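Mestwood Makers Board > Robots and automation > Faults and fixes

Thread: Gripper shuts with full force after a dropped connection. Is it really "just the cable"?

tinplate_tess
24 April 2018
Two-arm sorting cell, small desktop arms, nothing fancy. The task is toy bricks into a round divided tray. It ran fine for weeks. Then last Thursday the left arm lost contact with the controller for a moment, came back, and closed its gripper as hard as the motor would go. My colleague Ilse Martens had her finger between the jaws at the time because she was turning a brick over. Bruised nail, no blood, plenty of swearing.

I rang Fateck, who sold us the arms. They said "cable fault, reseat the plugs" before I'd got to the end of my sentence. I have reseated the plugs. It did it again on Friday, with no fingers anywhere near it this time, thank goodness.

The log is 3346 lines for that session and 139 of them are "servo timeout". Fateck say that is normal. Is it?

oldbodkin
139 timeouts in one session is not normal. I'd be cross at ten. How long was the session?

tinplate_tess
A bit under two hours. Both arms moving most of that time.

quaylight
Going to be the boring one and say it probably is the cable. Ours did the same for a month. The wire flexes at the wrist, a strand goes, you get a gap of a few milliseconds whenever the joint turns past a certain point. New lead, problem gone. People always want it to be software because software is more interesting.

oldbodkin
A broken strand explains the gap. It doesn't explain what the gripper does when the signal comes back. Those are two faults and the supplier is only talking about the cheap one.

quaylight
Fair, but fix the first and you never see the second.

oldbodkin
Until the next cable goes. With somebody's finger in it again.

tinplate_tess
That's my worry as well. Some more detail, as I was asked by message. The bricks are the big chunky sort, and they are picked one at a time off a plain white surface. The gripper opens wide on the way down, waits, then closes until it feels resistance. At least that is what the leaflet says it does. 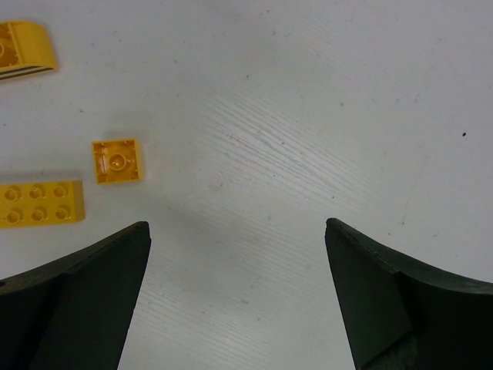 The closing part is where I have my doubts. The force limit is set in software to 100 on Fateck's scale, whatever that is a scale of, they won't tell me. After a reconnect I read the value back and it was 393. I did not type 393. I have looked through every file we have and that number isn't in any of them.

mirn_user_7
If you're running the Mirnirach driver, that could be your answer. On startup it reads the limit from the servo's own memory, and if you never saved yours to the servo, you get whatever was left in there at the factory. Your 100 lives in the running program and nowhere else. Power blip, servo restarts, 100 is forgotten.

tinplate_tess
We are on Mirnirach, yes. But wouldn't the whole arm have gone limp if the servo had restarted?

mirn_user_7
Just the one servo. The rest would hold. Look at whether the gripper servo's light blinks when it happens.

quaylight
So a power blip. Down the cable. Which I believe I said?

oldbodkin
You did, and you may have half of it. I still want to know who ships a gripper that wakes up at nearly four times the limit the customer set and starts moving before anybody has told it to. I've read three of these "safe for the classroom" brochures this year and they all go quiet at that point.

pemmican
It's a toy-sized gripper. I've had worse from a bulldog clip. Are we really calling this a safety matter?

tinplate_tess
A bulldog clip doesn't close by itself. We also have visitors, and some of them are nine.

pemmican
OK, the nine-year-olds I'll give you. Then keep hands out while it's powered. That would be my rule even if it worked perfectly.

tinplate_tess
That is the rule now. It should have been the rule before and I'll take the blame for that bit.

Update from this morning. Swapped the lead on the left arm for a new one from Tô (not the Fateck one, they wanted two weeks). Ran the sorting job again with both arms and everybody standing well back.

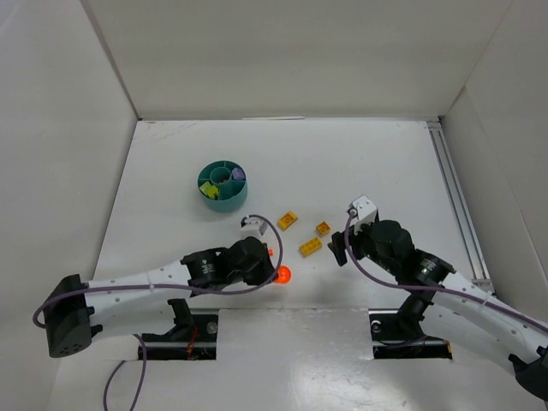
What should the gripper do when the connection comes back?
It should stay where it is, with the force limit you chose, until the program sends it a fresh command.

Mine doesn't. With the new lead the timeouts have dropped to a handful, so quaylight gets a point. Then I pulled the plug on the gripper servo on purpose, put it back, and the limit read 393 again. It closed on a pencil I'd put there and dented it.

mirn_user_7
That settles where the number lives, I think. Write your 100 to the servo's memory with torque off, power down fully, power up, read it back. If it says 100, do the pencil again.

oldbodkin
And that still leaves it moving on its own, only more gently. I wouldn't call that fixed. You want the driver to hold torque off after a reconnect until somebody presses something.

mirn_user_7
There's a setting for it, off by default. The maintainers talk about changing the default in June. They talked about it last June as well.

quaylight
I'd leave it off. With it on, ours stopped every few minutes and we got no work done.

oldbodkin
It stopped because you had a bad cable!

tinplate_tess
Setting is on, 100 is written to both gripper servos and reads back as 100 after a full power down. Haven't done the pencil yet. Fateck have replied to my email, by the way. They suggest reseating the plugs.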